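How to Cut Down Noise and Speed Up Renders of Indoor Scenes

This page covers the settings I change first when an interior or tabletop scene takes too long to render or comes out grainy. The steps apply to any path tracer. The names of the settings follow Kuvum, and other programs use similar ones. You should already know how to place lights, assign materials and start a render.

All times below come from the same desktop machine with a single mid-range graphics card. Yours will differ, but the ratios should be close.

Before you start

Save a copy of the scene file under a new name. Reset the render settings to default in the copy. Old settings carried over from earlier projects are the most common cause of odd results, and they are hard to spot one at a time.

Render one full-size image at default settings and write down the time. My test room took 2601 seconds at defaults. Keep that image. You will compare every later change with it at 100 percent zoom, in the same three spots: a dark corner, a flat bright surface, and the contact shadow under a small object.

Step 1. Find out where the noise comes from

Turn on the separate passes for direct diffuse, indirect diffuse, direct glossy, indirect glossy and transmission. Render at low samples and look at each pass alone.

Noise in direct diffuse points to the lights. Either a lamp is very small and very bright, or there are too many of them and each gets too few samples.

Noise in indirect diffuse points to bounced light. This is normal in closed rooms lit through a window.

Noise in the glossy passes points to materials, most often a low roughness value on something that did not need it.

Noise in transmission means glass. Windows are the usual source.

Do not raise the sample count until you have done this. Doubling the samples doubles the time and removes only about 30 percent of the grain.

Step 2. Fix the lights

Replace point lamps with area lamps wherever the shape of the shadow allows it. Set the size to match the real fixture. A ceiling panel should be as large as a ceiling panel.

Delete lamps that add nothing. Switch each one off in turn and render a small preview. If you can't tell the two previews apart, remove the lamp. The test room started with eleven lamps and ended with four.

If daylight enters through a window, place a portal in the opening, facing inward. The portal tells the sampler which directions are worth trying. Keep it slightly larger than the opening. A portal that is too small will block light at the edges and leave a dark line on the window frame.

Step 3. Limit the bounces

Set total bounces to 8, diffuse to 4, glossy to 4 and transmission to 6. Render and compare with the reference. If the corners have gone darker, raise diffuse by one and try again. Very few rooms need more than 5.

Stacked panes of glass need more transmission bounces, two for each pane. If a glass object shows black patches, this is the value to raise.

Step 4. Clean up the materials

Go through the material list and check three things.

First, base color. No wall paint reflects 100 percent of the light that hits it. Keep white surfaces at 0.8 or lower. Values near 1.0 keep light bouncing far longer than it should and flatten the shadows.

Second, roughness. Anything below 0.1 behaves nearly like a mirror and throws bright specks onto nearby surfaces. Painted metal looks right between 0.3 and 0.5, glazed ceramic between 0.1 and 0.2.

Third, bump and normal maps. A strong bump map on a glossy surface creates noise that looks like grain in the texture. Lower the strength by half and look again. Fine repeating detail, such as mesh or perforated sheet, should be viewed from the final camera distance before you decide how to build it. Close to the camera, model the holes. Farther away, a map is cheaper and looks the same.

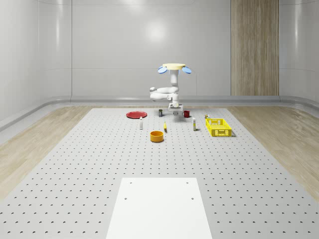 Step 5. Clamp the bright specks

Single white pixels, often called fireflies, come from rare light paths with very high energy. Set indirect clamp to 10. If specks remain, go to 5. Below 3 you will start to lose real highlights, so stop there.

Leave direct clamp at 0, meaning off. Clamping direct light dulls the lamps themselves and the reflections of them.

Step 6. Set samples with a noise threshold

Turn on adaptive sampling. Set the threshold to 0.02, the minimum to 64 and the maximum to 500. Flat, evenly lit areas will stop early and the remaining time goes to the corners.

If thin shadows look blotchy, the minimum is too low. Raise it to 123 or so. The exact number does not matter much, but going above 200 defeats the purpose of the threshold.

Step 7. Denoise last

Feed the denoiser the albedo and normal passes along with the image. Without them it smears textures and rounds off sharp edges. Leen Chamoun, who maintains the Tannous material library, suggests mixing the denoised result with the original at 80 to 20. I use that ratio on all stills. It keeps a trace of grain and hides the waxy look on plain walls.

For animation, do not denoise each image separately unless the sampling is already fairly clean. The leftover blotches change from one image to the next and show up as crawling on flat surfaces.

Results

With all seven steps applied, the test room rendered in 171 seconds. Steps 2 and 6 made most of the difference. Step 3 helped less than expected – the room has only one window and pale walls, so the extra bounces were doing some work.

Troubleshooting

Dark rings under objects: the object is sunk into the surface. Raise it by a fraction of a millimeter.

Light leaking along the base of a wall: the wall has no thickness. Give it at least 10 centimeters.

Banding on a smooth wall: the file was saved at 8 bits. Save at 16 bits and convert at the end.

Memory runs out during loading: check texture sizes before geometry. The Fustton sample kitchen ships with 8K maps on the drawer handles, and cutting those to 1K frees more memory than any other change in that file.

Settings do not seem to apply: some versions keep a separate set of values for preview and final render. Check that you edited the final set.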